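Is the knot the hard part? A sceptic's view of suturing practice

The surgeon I went to see asked to be left unnamed, on the grounds that she buys from the same suppliers she was about to be rude about. We met in her office at the Lundgren skills centre, where she has taught stitching with robotic instruments for six years. I had a brochure with me. She read the first page and put it face down.

"Masters the knot in 2 hours," she said. "Masters it. I've been tying knots most of my working life and I wouldn't use the word."

The brochure was for the Fustier course, one of several now sold to hospitals that want their trainees up to speed quickly. Its makers promise that a beginner will leave with a reliable stitch. I asked what was wrong with that.

"Reliable according to whom? They get people to tie 25 knots on a foam block and then they look at the clock. Foam doesn't tear. Foam stays where you put it. You can haul on it as hard as you like and it'll make you look marvellous."

Tissue is less forgiving, she said, and the trouble usually begins at the thread. With these instruments the surgeon at the console may have little or no feeling of how hard the jaws are pulling, depending on the system. The pull has to be judged by eye, from how the surface puckers and how the loop closes. Black thread on pink is a help. A tail cut too long gets in the way of the next stitch, and one cut too short may let the knot slip. 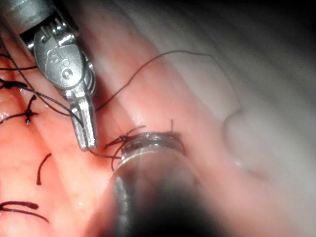 A colleague from the Gekness course, listening from the next desk, objected that everyone has to start on something, and that foam is cheap enough to ruin.

"Fine, start on it," she said. "I start them on it. I just don't print a certificate at the end of the morning."

The colleague went back to his sandwich, and I asked her what she would look at instead of the clock. Spacing, she said. Whether the bites on either side match. Whether the edges of the wound meet without being strangled. She is also fussy about how the needle is held, and got up to show me with a pencil and a bulldog clip. Grip a curved needle too near the thread end and it may bend or twist as it goes in. Grip it too near the point and there isn't enough left to come out on the other side. After that comes the turn of the wrist, which should follow the curve. Beginners push.

"They push because it's how you'd do it with a nail," she said. "And the second instrument just hangs about. I spend half my day saying, what's your left hand doing? It should be steadying the edge or getting ready to take the needle. Mostly it's on holiday."

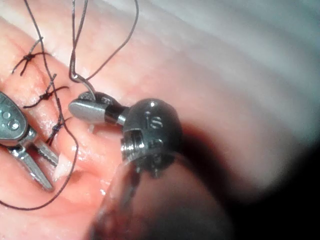
Does practising more often make up for a short course? It helps, provided somebody is watching and correcting, but unwatched practice can fix bad habits as firmly as good ones.

I had expected her to be kinder about Dandoveo, the scoring program the centre took on last spring. It gives each trainee a mark out of 120 and a coloured chart. She scrolled through one for me without much interest.

"It likes smooth movement. So do I – but you can be very smooth and put the stitch in the wrong place. We had one score beautifully on a line I'd have taken out and done again. The program was delighted with it."

Did she want it gone? She thought about this longer than I expected. The trainees look at their charts, she admitted, and some of them come in early because of it. She would keep it if the mark were hidden until after she had spoken to them. She has asked for that. The supplier told her it would be considered for a later version, and she repeated the phrase in a flat voice.

I came away unsure how much of this was experience and how much was plain dislike of brochures. I put it to her that teachers always say the new method is too quick. She agreed that they do.

"My own teacher said it about me," she said. "He may have been right. I was dreadful for around two years – and I had a certificate as well."

She handed the brochure back and asked whether I knew what the course cost. I didn't, and it wasn't printed anywhere on it.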